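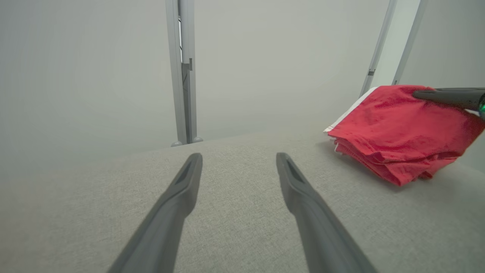
## Fabric wear on shared seating - what we did

Project by Benito Sarmiento and partner, May draft. Still needs page numbers.

Question was simple. Why do the library chairs look bad so fast when the ones in the teacher lounge don't? Same age, according to the office. Light gray woven fabric was our main interest becuase it shows everything.

### Method

- Bought 3 fabric samples. Clotix (tight weave), Sandero (looser), Collado (felted, no real weave).
- Cut each one into squares, taped the edges.
- Rubbed every square with a sanding block, 200 strokes, same person doing all of them so the pressure stayed close.
- Scored the fuzz from 0 to 9. Two of us scored seperately, then averaged.

We wanted to do a stain test too, with cold coffee. Ran out of time - only Clotix got done, so it's left out of the table.

### Results

| Fabric | Fuzz score |
|---|---|
| Clotix | 3 |
| Sandero | 5 |
| Collado | 9 |

Collado pilled badly. Little balls all over, most of them came off with tape but the surface stayed rough. Sandero got fuzzy along the ridges. Clotix mostly just went shiny.

### Problems

Sanding block is harsher than jeans. Should have used denim wrapped on the block, Mr. P. suggested this after we finished. Also the sandpaper got dull and we didn't swap it between fabrics, so whatever went last had it easier. Collado went last and still did worst.

### Next

Redo with denim. Add a fourth fabric, Waveo, if the store has it in gray. Finish the coffee test on the other two.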